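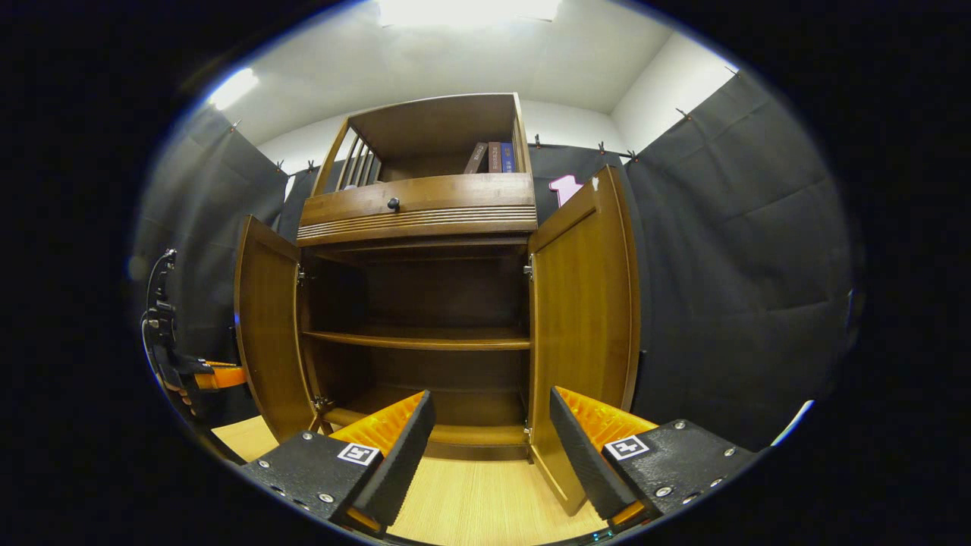 ## Tres semanas con el mismo disco

Llevo desde mediados de junio escuchando casi a diario *Skistero*, el segundo disco de Deividas Uibo. Lo compré de segunda mano en Marnden, una tienda pequeña que vende sobre todo folk y algo de jazz. No conocía al cantante. Me llamó la atención que la contraportada solo trajera los títulos y una línea: «grabado en directo, sin auriculares».

Son nueve canciones y casi todas pasan de los cinco minutos. Uibo tiene una voz limitada, se le nota en los agudos, y aun así canta muy arriba en «Kisutano», que para mí es la mejor del disco. En el segundo estribillo se le rompe la nota y la dejaron tal cual. A mi hermana le parece un descuido. Yo la pongo otra vez solo por ese momento.

El órgano lo toca Ruwan Kodikara, al que sí había oído antes, en un grupo de versiones de soul que tocaba en bodas. Aquí toca muy poco —a veces un acorde cada cuatro compases— y deja sitio a la voz. En «Abeysekara», la penúltima, hace un solo corto que empieza tarde y acaba antes de lo que uno espera.

Lo que menos me gusta es la batería. Suena lejos y con demasiada sala, sobre todo en la cara A. Con altavoces se aguanta; con cascos cansa. También sobra la versión instrumental del final, que repite la primera canción sin cambiar casi nada.

Del vinilo se hicieron 600 copias numeradas y la mía es la 278. No creo que eso lo haga mejor, pero explica que cueste encontrarlo. Pagué poco porque la funda tiene una esquina doblada. El disco está bien, con algún chasquido al empezar la cara B.

Hace unos días volví a la tienda a preguntar por el primero. No lo tienen, y el dueño dice que solo salió en casete. Me apuntó el teléfono de un conocido suyo que quizá conserve una copia. Todavía no he llamado.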